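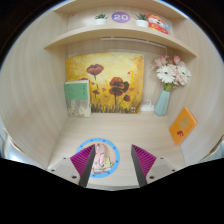 **SECTION 2 — PLANNING AND BUDGET**

## 2.1 Before you order

This section covers what to settle before you place an order for a Plorkico hand-held gripper kit. Read it together with the person who approves spending at your site. Assembly starts in Section 3 and assumes the decisions below have been made.

The kit is sold for recording everyday handling tasks in furnished rooms: desks, shelves, kitchen counters. Most of the money goes to the gripper units. Most of the delays come from the furniture, the power and the objects, and these are the parts buyers tend to leave out of the first quote.

## 2.2 Choose the work areas

1. Walk through the rooms you plan to use and write down each work area by name (for example, "desk nook, left" or "counter by sink").
2. Measure the opening of each area: width, depth, and the clear height under any shelf. The gripper and the operator's forearm must both pass under the shelf without touching it.
3. Reach to the back of the area with the cardboard template from the sample pack. If your knuckles meet a side panel, mark the area "front half only."
4. Note what is already standing there. Potted plants, a vase of flowers, a leaning canvas and upright books all take up reach, and they can be knocked over.
5. Decide which items stay as background and which will be handled. Put the list in your order file.

> **Note:** An enclosed nook with side panels and a shelf is a good first area. The limits are plain to the operator, and items go back to the same places between sessions.

> **Caution:** Do not plan to handle filled vases during the first week of use. Water must be kept away from power strips on the same surface.

## 2.3 Check the power

1. Find the nearest outlet or power strip for each work area.
2. Follow every cord by eye from plug to device. A cord that loops up off the desk needs a clip before work starts.
3. Count the free sockets. One charging dock uses one socket. The host computer uses another.
4. If the strip sits on the work surface, budget for a wall mount or a longer cable channel.

Charging docks do not need to be in the same room as the work area. Skaltmont, our largest training site, keeps all of its docks in a hallway cabinet and has had fewer cord problems as a result.

## 2.4 Decide how many kits to buy

Buy for the number of people who will work at the same time. A kit can be shared across shifts, but two operators should not pass one back and forth during a session.

| Item | Per operator | Per site |
|---|---|---|
| Hand-held gripper | 1 | — |
| Spare finger pair | 1 | — |
| Charging dock | — | 1 for every 2 grippers |
| Screw set for mounting plates | — | 1 |
| Object bin with lid | 1 | — |

Finger pairs wear out. Plan to replace them after 36 hours of handling, or sooner if the inner pads begin to lift. Replacement pairs ship in boxes of 10, and opened boxes cannot be returned.

> **Note:** Fingers from the older Trullusia series do not fit the current mounting plates. If you already own Trullusia units, ask for the adapter price before you compare quotes.

## 2.5 Budget for objects

Everyday items cost little one at a time, and the total still surprises people. Set aside a separate line for them.

1. Use what is already in the room first. Mats, paperback books and small decorations are all suitable.
2. Buy duplicates of anything you expect to drop.
3. Include at least one flat item per work area. Flat items are harder to pick up than tall ones and take more session time.
4. Keep receipts under the object line, not the equipment line. Gebremichael, our distributor, cannot refund objects bought elsewhere.

The standard single-site package, order code 1045, includes no objects.

## 2.6 Approve and place the order

1. Fill in the planning sheet at the back of this guide.
2. Attach the measurements from 2.2 and the socket count from 2.3.
3. Send both to Feven Woldegiorgis in site planning. She checks reach and power only.
4. When the sheet comes back marked "clear," send it with your purchase order to Robel Kumsa in sales.
5. Orders received by 11 a.m. on Thursday go out in the next shipment. Later orders wait one week.

> **Caution:** Do not rearrange or replace the furniture after the sheet has been cleared. A new shelf height means a new sheet.

Prices are reviewed every May. A quote issued before the review stays valid for the period printed on it, including any spare fingers listed on the same page. Spares added later are charged at the new price — order them with the kit if you can.

Continue to Section 3, Unpacking and Assembly, when the shipment arrives.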